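曼里克斯卫浴（Manríquez）与工会签署新一轮劳动协议
覆盖1152名一线员工，三月起生效

【盖利拉诺讯】水暖五金制造商曼里克斯卫浴与盖利拉诺（Gelirano）五金行业工会近日签署新一轮集体劳动协议。协议期限为两年，适用于公司在盖利拉诺和辛德斯特德（Sindstead）两处工厂的1152名一线员工，涉及工资、排班、高温津贴、工伤处理和劳务派遣转正等事项。

双方的谈判自去年秋天开始，先后举行了11轮会议。中间一度因夜班津贴的计算方式暂停，后经盖利拉诺劳动调解处协调恢复。协议文本已在两处工厂的公告栏张贴，员工也可以向所在班组的工会代表索取。

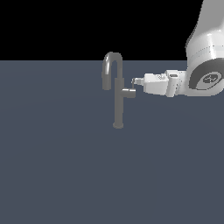 鹅颈式水龙头，侧置把手。

根据协议，铸造、抛光和装配三类岗位的基本工资从三月起上调，夜班津贴改为按实际工时计算，不再按班次定额发放。每班连续工作时间不得超过五小时，两次连续工作之间须安排不少于30分钟的带薪休息。加班须提前一天通知，员工有权拒绝临时加班，公司不得因此扣减奖金或影响其考评。

铸造车间的高温津贴发放期由三个月延长到五个月。公司还承诺在夏季到来之前更换抛光车间的除尘设备，施工期间受影响的员工工资照发。

曼里克斯卫浴人力资源总监吉勒·庞斯（Gilles Pons）表示：“这份协议对公司来说是一笔不小的开支，我们在预算里已经做了安排。过去两年，抛光岗位的人员流动太快，培训新人的成本也很高。我们希望熟练工人能留下来。”

工会首席谈判代表伊拉克利斯·扬纳科普洛斯（Iraklis Giannakopoulos）说，工会最初提出的工资涨幅高于最终结果，但夜班津贴和休息时间两项要求基本得到满足。“会员投票时，意见最集中的就是休息时间。抛光车间的工人站一整个班，原来的规定写得很含糊，各个班组执行也不一样，现在总算有了统一的标准。”

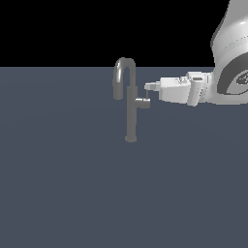 协议对劳务派遣用工也作了规定。目前两处工厂共有128名派遣工，主要由穆夫伍德人力服务公司（Muvwood）派驻。连续工作满一年的派遣工，可以申请与曼里克斯卫浴直接签订劳动合同，公司须在收到申请后一个月内书面答复；不予批准的，应当说明理由，申请人可以要求工会代表参与复核。转为直接用工后，原有工龄连续计算。

穆夫伍德公司已书面确认，不向转签合同的员工收取任何费用，此前扣留的服装押金也将一并退还。

在工伤处理方面，两处工厂将各设一名专职安全员，由公司与工会共同提名。发生工伤后，班组长应在当班结束前完成登记，并将登记表副本交给受伤员工本人。医疗期内的工资按基本工资全额发放。辛德斯特德工厂此前没有独立的医务室，公司将在厂区北门旁腾出一间办公室改建使用。

协议执行情况每半年由双方共同检查一次，检查结果向全体员工公布。如对条款的理解有分歧，先由双方代表协商，协商不成的再提交劳动调解处。

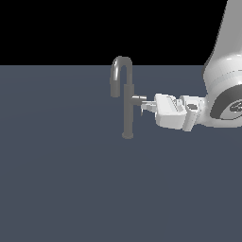

关于曼里克斯卫浴

曼里克斯卫浴总部位于盖利拉诺，生产厨房和浴室用水龙头、阀门及配件，在盖利拉诺和辛德斯特德设有工厂。

媒体联络

曼里克斯卫浴人力资源部，工作日上午九时至下午五时接受问询。对协议中有关工会事务的提问，请直接联系盖利拉诺五金行业工会办公室。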